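PRESS RELEASE

Cumora opens its bedroom folding course to the public

FALLENT, 20th January - Cumora, the home organization school, announces today that its course "Folding on the Bed" is open to all residents of Fallent and Ollitz. Until now the course was given only to the staff of guest houses. It has six lessons and treats the clothes that most households wash every week: T-shirts, pajamas, pillowcases and towels.

The course was prepared by Ditte Stougaard and Araceli Calvo. They chose the bed as the work surface because many small apartments have no other surface of sufficient size. The first lesson is dedicated completely to the T-shirt, and it starts with the garment in a heap, as it comes from the basket.

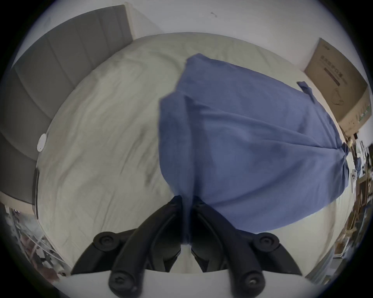
Blue fabric lifted over the bed at the start of the T-shirt lesson.

"Many people begin to fold too early," said Ms. Stougaard. "They make the first fold when the cloth is still twisted, and after this they must correct it two or three times. We ask our students to open the shirt first, and to be patient with it."

According to the method of Cumora, the shirt is laid wide on the sheet and held from opposite sides. The student then looks for the folds that go across the body and opens them before touching the sleeves. A plain sheet in a light color is recommended, so that the outline of the garment is easy to follow.

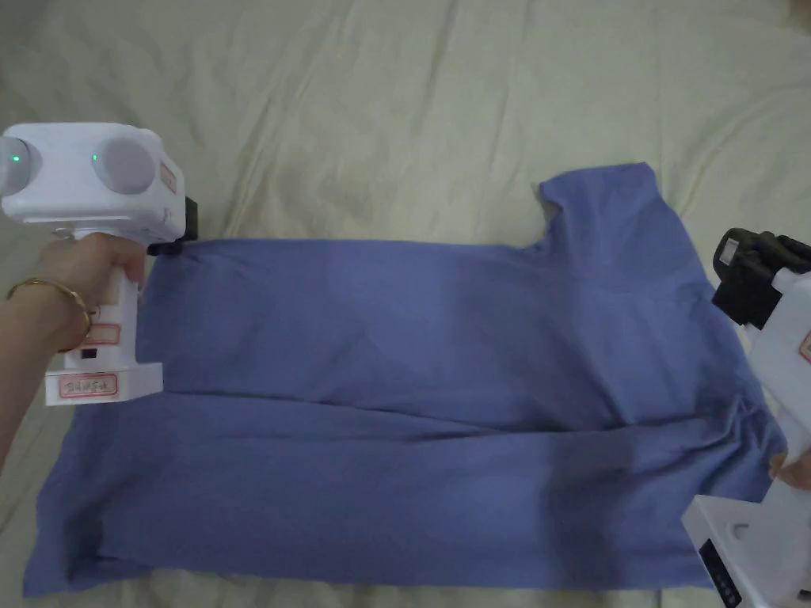 The hem comes before the sleeves

The second part of the lesson is about the bottom hem. Both ends are held at the same time and the hem is pulled until it is tight. Small wrinkles in the body can wait - they are smoothed later with the flat hand. Only then the sleeves are put in their place and the shirt is folded in length.

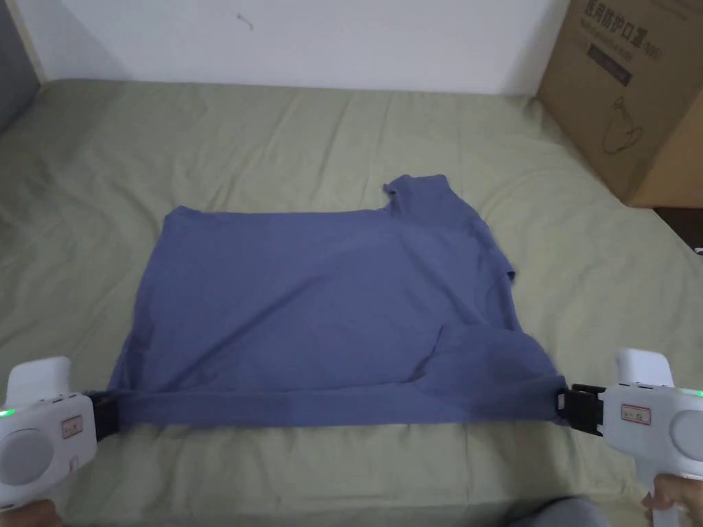
A blue T-shirt with the hem held tight at both ends.

In the guest house edition, 473 persons finished the course. "The T-shirt was the lesson they asked to repeat the most," said Ms. Calvo.

Practical information

Groups have a maximum of 20 students. Lessons take place in the Bravo building in Fallent, and a second location in Ollitz will open in October. Students are asked to bring two T-shirts and one pillowcase of their own. Sheets are provided.

Registration is made at the Cumora front desk. Journalists who wish to attend a lesson can contact Macarena Figueroa, press office, Cumora.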